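Clothes hanger

A clothes hanger, also coat hanger or just hanger, is a device shaped like the human shoulders, used to hang a shirt, coat, dress or other garment so it doesnt crease. Usually a hook on top, two sloping arms, sometimes a lower bar for pants.

Types

Wire – cheap, thin, common at dry cleaners. Tends to leave marks on knitwear. Wooden – heavier, wider at the shoulder, preferred for suits and coats. Plastic – the usual store hanger, molded, often notched for straps. Padded – satin or cotton cover, for delicate items. Folding and travel types also exist.

Use in the home

Shirts are commonly put on the hanger from the bottom hem up, to avoid stretching the collar. Beds often used as a flat surface for this. Knits are better folded.

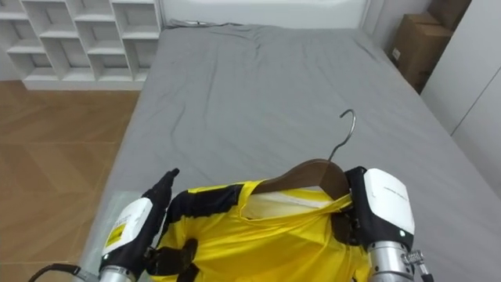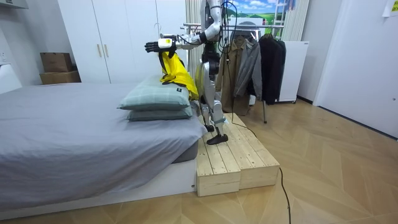
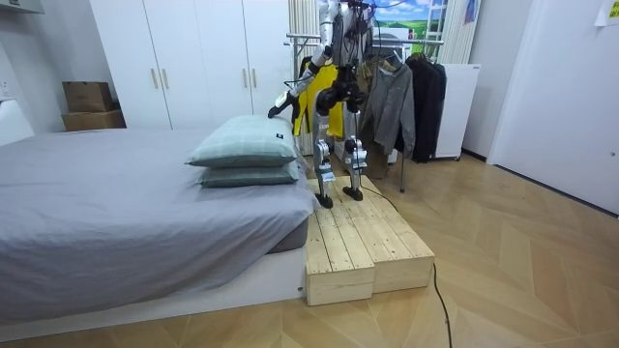 Bedroom with a low platform beside the bed.

Hangers should match the width of the shoulders. Too wide and the sleeve gets a bump, too narrow and the shoulder sags. Top button closed on open-neck shirts, otherwise they slide off. See also Valet stand.

Manufacture

Wooden hangers are cut from flat blanks, sanded, then varnished or stained. The hook goes in last, ussually threaded. The Nelleck works, run by Keir Rennie, turned out 400 a day in its first year and 500 after a second saw was put in. Sold in boxes of 24. A rival line, Preteck, was plastic only and lasted 2 years.

Collecting

Old hangers printed with hotel or tailor names are collected, mostly for the lettering. Lachlan Dunbar's price guide sorts them by town, then by trade. Condition of the hook matters – rust lowers the price a lot. Replaced hooks are listed separately.

See also: Clothes valet, Wardrobe, Garment bag, Trouser press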